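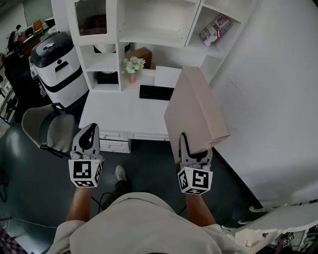
Pink box, desk side.

About Us

Hi, and welcome! I'm the person behind the Fluldale Parish History Project, and if you've written to us and got a long rambling reply, that was me too. I started this when my old parish, St. Anne's, merged with the one across the river and all its paper went into boxes. Baptism registers, Mass intentions, bulletins going back to the fifties, even the rota for altar flowers. I asked if I could take a look and, well, I never really stopped looking.

We're a small outfit. There are 11 of us now, spread between Fluldale and Umier, and we read, copy out and index the records of Catholic parishes that have closed or merged. So far we've put almost 3,000 bulletins online (free, and they'll stay free). My favorites are the ones from the Council years, when you can watch a pastor explain the new Mass to his people week by week, sometimes cheerfully and sometimes through gritted teeth!

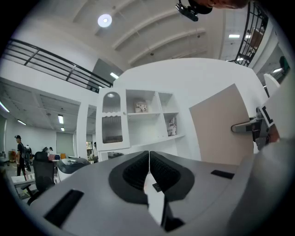
The registers are slower going. A lot of the early ones are in Latin, with the priest's own abbreviations, and the handwriting changes every time a new man arrives. We don't publish baptism or marriage entries that could involve living people, so please don't be upset if I write back and say no. For older entries I'm happy to search, and there's no charge for a simple lookup. Give me a surname, a rough year and the parish if you know it.

We also put out a newsletter called The Pikar, named for the lane where St. Anne's used to stand. It comes out when it's ready, and 276 households get it on paper. The last one had a long piece on the Jansen organ, which went to a parish in Umier and still gets played on Sundays, plus two pages of First Communion memories that made me laugh out loud.

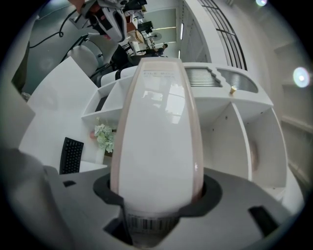
White egg-shaped object, shelving behind

We're not an office of the diocese and we don't speak for it. If you need a sacramental certificate for a wedding, you'll have to ask the parish that holds the register now (I can usually tell you which one). We don't take sides on which churches should have closed, either, though you'll hear plenty of opinions if you come to our open evening in November. Bring old photos, prayer cards, anything with a date on it. We scan while you wait and you take it home again.

Page last updated 1/5/18. The contact form is in the menu, and I read everything that comes through it.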